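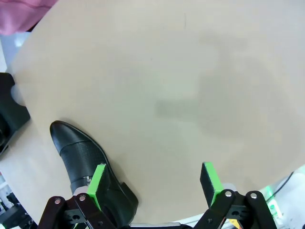
Black ankle boot with side buckle, on the table.

Nov 29, 2020 | by Jeanine Visser
Filed under: Workshop Log, Covid Rules
Print this page | E-mail this page

Shutdown rules extended into December. Read the notice twice. We can stay open for repair work but no walk-in customers, so the counter stays closed and drop-offs go through the side door by appointment.

Limit is 8 people on the floor. Éabha Horgan has split the 16 of us into two shifts, no overlap. Early shift wipes down before leaving - late shift does it again at close.

Travel forms: printed 1,000, one per person per trip. Sign and date your own. Van Rooij will still deliver, but the driver stays outside.

Masks: Zondora order short again. Gromitz quoted 2,588 for the same quantity, too high. Asked Hatance for a price, no answer yet.

To do - tape the floor by the sinks, move the second bench, ask Éabha who covers if someone has to quarantine.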